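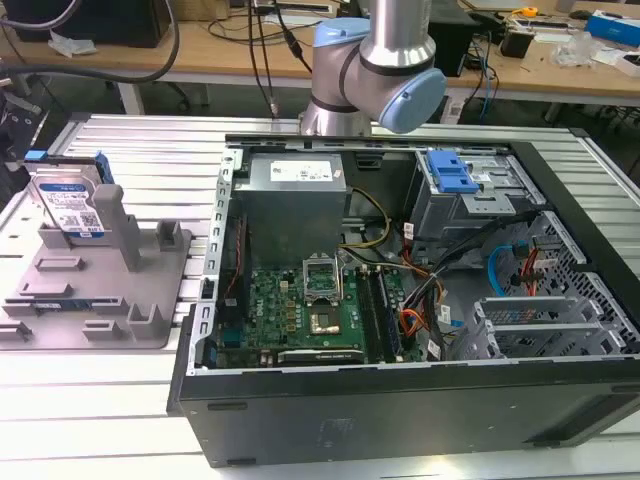 Rungnapa Somboon

Durchgang 439 begann um zehn nach sechs. Dalen stand im Protokoll als Bediener, obwohl er seit Februar nicht mehr in Zemivley arbeitete. Das Feld ließ sich nicht ändern, ohne die Reihe neu anzulegen.

Ich führte den Arm vom Nebenraum aus. Das Steuergerät überträgt die Bewegung der Hand im Verhältnis eins zu zwei, die Kraft gar nicht. Man lernt, Widerstand am Zögern des Gelenks zu erkennen. Die Aufgabe lautete: Festplatte aus der Halterung aufnehmen, über das offene Gehäuse führen, in den Laufwerkskäfig einsetzen. Der Sockel auf der Platine war leer, der Bügel stand offen. Über diesen Bereich durfte nichts in geringer Höhe bewegt werden.

Das Modell sollte aus den Vorführungen lernen. Vorgesehen waren 1226, verwertbar waren bisher fast 445. In Dalens Aufnahmen gab es vor jedem Absenken eine Pause, vier Zehntelsekunden, ohne technischen Grund. Das Modell hatte sie übernommen. Es hielt über dem Käfig an, wie er angehalten hatte, und senkte dann ab.

Ich sollte die Pause herausarbeiten. Also führte ich den Arm ohne Halt, gleichmäßig, Durchgang um Durchgang. Bei der Auswertung lag die Kurve meiner Bewegungen über seiner. Die Pause war auch bei mir da – etwas kürzer.
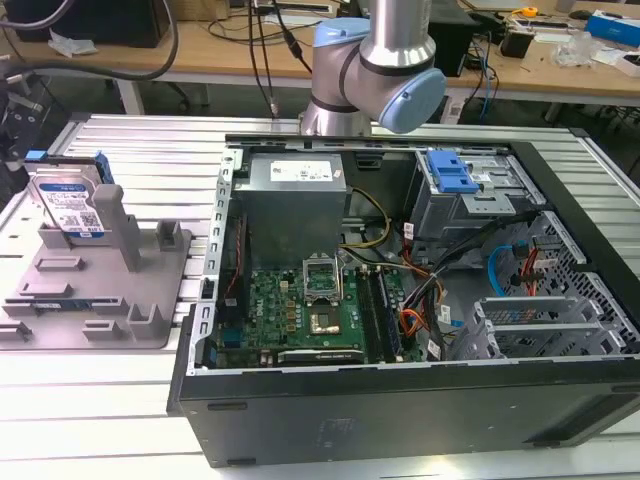

Lemuvard schrieb am nächsten Morgen, man könne die Stelle beim Training ausblenden, er rate aber davon ab, denn ohne die Pause setze das Modell schief an. Ich schloss das Protokoll, öffnete Durchgang 440 und ließ den Namen des Bedieners stehen.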